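Prakstead Residents' Forum
Board: Household Waste and Recycling
Thread: Soft plastics and the new collection guidance

Warnitgate_Clerk
The revised guidance on soft plastics takes effect in March and applies to all households in Prakstead and Warnitgate. Members are asked to read the following points before raising questions.

1. Clear film, bread bags and outer wrapping are accepted if clean and empty. Wrapping with a paper label is accepted, provided that the label has been removed as far as is practical.

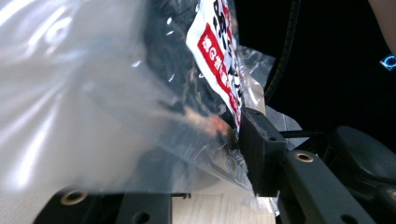

2. Film carrying food residue should be placed in general waste. Rinsing is permitted but is not required for wrapping which held only dry goods.

3. Compostable liners are not accepted with soft plastics under any circumstances, as they cannot be sorted from ordinary film at the Handura depot.

4. Each household may present one sack per collection. Sacks should be at the kerb by 8 in the morning.

Keith Goodwin
I am grateful to the clerk for setting this out. I must, however, register an objection to the first point. Many labels are bonded to the film and will not come away without tearing it. "As far as is practical" leaves the decision to the crew, and in our road two sacks were left behind during the trial with no tag to explain the refusal. I would ask that the wording be replaced with a plain rule.

Ambrosio
I do not agree with Mr Goodwin that a stricter rule would help. My household took part in the trial and had no sack refused, labels included. A plain rule would most likely be "no labels", and a good deal of film would then go to general waste.

My own concern is the size of the sack. Film takes up a great deal of room for its weight, and a family of five will fill the sack well before collection day.

Anneliese Sperling
On the matter of volume, I would suggest that members fold the film before it goes into the sack. I press the air out, twist each bag lengthways into a strip and tie it in a single loose knot. Bags should be emptied first, and this applies equally to the small inner packets, which are easily overlooked.

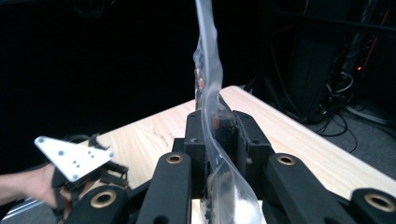
Our sack now lasts for the full period between collections, whereas previously we had run out of room after a week. I keep it on a hook behind the kitchen door.

Keith Goodwin
With respect to Mrs Sperling, the trial leaflet asked residents not to knot film. I have the leaflet before me: "Please leave bags open and flat." If that instruction has been withdrawn, the guidance should say so.

Anneliese Sperling
I was not aware of that line. My sacks have been taken each time, but I accept that this proves little.

Warnitgate_Clerk
Mr Goodwin is correct. The instruction stands and was left out of the present guidance in error. Film may be folded or rolled but should not be knotted. A corrected sheet will be delivered to 2000 households, and a further 1000 copies will be held at the library counter.

As regards labels, the wording will remain for the present. Crews have been asked to tag any sack which they refuse — residents who find one left without a tag should report the road name and the time of collection.

Ambrosio
May I ask whether a second sack can be requested by larger households? The guidance is silent on this.

Warnitgate_Clerk
Not at present. The request has been noted and will be put to the depot.

Keith Goodwin
I remain of the view that the labels rule is unclear, and shall write separately.

Recent topics
Garden waste permits: renewal and lost stickers
Glass bank at Warnitgate car park
Handura depot opening hours
Missed collections: how to report
Battery and small appliance drop-off points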